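Home Products Research Support Contact

Cledar Grasp Planner, two-hand edition

Cledar began as a method before it was ever something you could order, and we're still a little sheepish about having a price list for it. The idea came out of Neville Stockdale's work on crockery at Felance. Most planners choose a grip by asking how firmly the fingers can close on an object. Cledar asks first what the object has to do next, and works backward from there to a grip that leaves the right part of it free. A mug headed for a shelf wants one grip, and a mug that has to be passed to the other hand wants quite another (anyone who has been handed a hot tea by the handle side will know the feeling!).

So the thumb matters a great deal. On a handled mug, Cledar looks for a spot low on the body, close to the handle, and lets the fingers find their own way around the side and base. The handle itself stays clear for whoever, or whatever, takes it next.
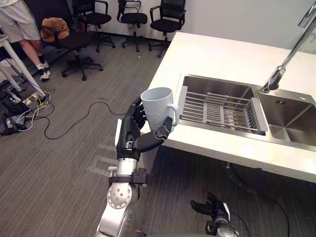 Working around a sink

Sinks are harder than tables, as we learned over a long and fairly humbling February. Brushed steel throws reflections about, rods leave gaps that a depth sensor would rather not think about, and there's nearly always a tall tap standing exactly where the elbow would like to go. The planner treats a drying rack as a set of lines instead of a surface, so a plate lying at a slant is approached along its own tilt. Round plates with a raised rim are our favourite test piece. The rim gives the fingertips something to catch, and the slope tells us straight away if the angle estimate is off.

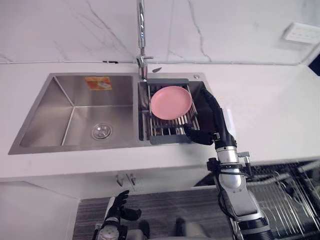 Felance Equipment Notes, Issue 18, p. 134

Sigrun Skjelbred ran the comparison for this edition, using the Caviston kitchen layout and the same arms and hands throughout. Over 434 attempts, Cledar needed a second try 20 times fewer than our older planner, Babić, which many of you still have and are very fond of. We're fond of it too. Babić remains quicker to set up for boxes and tins, and we'll go on supporting it. Bowls improved least, and Sigrun would like it known that she isn't finished with bowls.

The other change is to the idle hand. Earlier versions parked it down at the hip, well out of harm's way, and then spent ages bringing it back. Cledar now keeps it open with the thumb out toward the object, ready for a transfer if the plan calls for one.

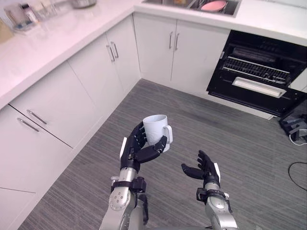
What comes with it

Planner licence for one two-arm system
Crockery models: mugs, plates, bowls
Calibration routine for left and right wrists
Setup call with Neville, who does tend to run over time

You'll need multi-fingered hands on both arms and a head-mounted camera. Two-finger grippers aren't supported, sorry. Existing Babić owners can carry their calibration files across without redoing them.

Page updated April 30, 2020

18 shares | 2 comments

Related items
Babić Planner, single arm
Caviston kitchen layout drawings
Wrist calibration target set
Cledar release notes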